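How do you store rubber bands so they don't turn into a knot (or go gummy)?

Posted by Heloísa Brandão in Home & Tidying

Okay, small problem, but it's driving me up the wall. I save every rubber band that comes into the house. Broccoli, mail, asparagus, you name it, and on top of that I bought a bag of 300 colored ones last February because I thought I'd finally get my seed packets and cables in order. They all went in one kitchen drawer and now whenever I need a band I pull out a wad the size of a plum with a twist tie in the middle of it.

On Saturday I decided to deal with it and started spreading them out on the table, sorting by color. Teal, lime green, red, yellow. It looks cheerful, but I don't think color is helping me at all? What I want when I reach in the drawer is a size. I got as far as this and stopped:
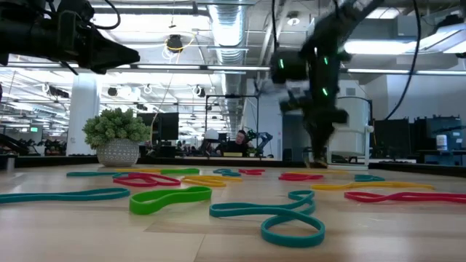
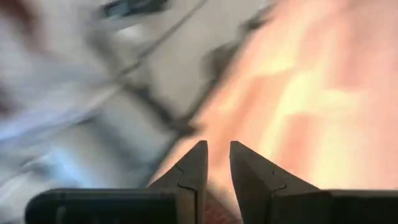 So do I sort by length and forget the colors? And what do I put them in? I have jars, zip bags, and an old Clillow cookie tin with a lid that sticks. Some of the broccoli ones from the bottom of the drawer have gone tacky and left marks on the wood, so I'd like to avoid that happening again. We're in Borville and the kitchen gets pretty hot in summer, if that matters.

Valdir Assunção
It does matter! Heat and sunlight are what kill them, so get them out of the kitchen if you can, or at least away from the stove side. I keep mine in a hall closet and they last years longer than they used to.

Forget color, yes. I do three sizes: short, long, and the fat ones. Each goes in a zip bag with the air squeezed out, and the bags stand up in a shoebox. Before you put any away, give every band one good stretch and look at it. If you see tiny cracks, or it feels sticky, toss it. One gummy band will glue itself to its neighbors and then you've lost the bunch. I threw out 50 the first time I did this and didn't miss a single one.

Also, you don't need 300 plus the broccoli ones. Keep 100 where you can reach them and give the rest to a school or something.

For the marks on the wood, try a little cooking oil on a cloth, somewhere hidden first, then wipe it off with dish soap.

Marchal_attic
rubber band ball. done

Jullon22
I'd skip the ball, the inside ones dry out and you can never get the size you want. I hang mine on a cup hook inside the closet door, long ones on one hook, short ones on another. The tin is fine too if you fix the lid.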